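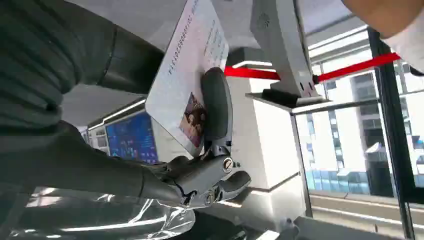 White ID card in metal jaws, black rubberized pad flat against the face.

Grippers and flat things: tips from the bench

Cards are the meanest thing you can ask a gripper to hold. A mug forgives you. A card is thin, slick and has somebody's face on it.

Pads first. We compared two sets, the Grollik flats and the Palis rounded ones, with 80 picks each from the same stack. The Grollik set dropped 16. The Palis set dropped 2, and one of those was my elbow.

Clean the pads before you blame them. Dish soap, warm water, a lint-free cloth. Rubbing alcohol made our Grollik pads shiny, then useless.

Start with the force at the bottom of its range and creep up. If the card bows, you have gone too far. If it slides when you tug it, go back up one step. Write the number on tape and stick it to the controller – you will not remember it after lunch.

Grip near a short edge and tilt the card before you travel. Ours sailed off nicely when carried flat and fast, and one is still under the Guvau cabinet.

Aim the wrist camera so it can see the edge of the card, pads and all. Glossy plastic near a window plays havoc with edge finding around 4 in the afternoon. A sheet of tracing paper over the glass helps.

Controllers: the Campbell box is slower to set up and beeps like a microwave, but it repeats. The Guvau is a joy until it loses its zero. Save your settings under a name you'll recognize. Mine is called "1338", and I have no idea why.

Check the screws on the jaws at the end of the day. Snug, then stop.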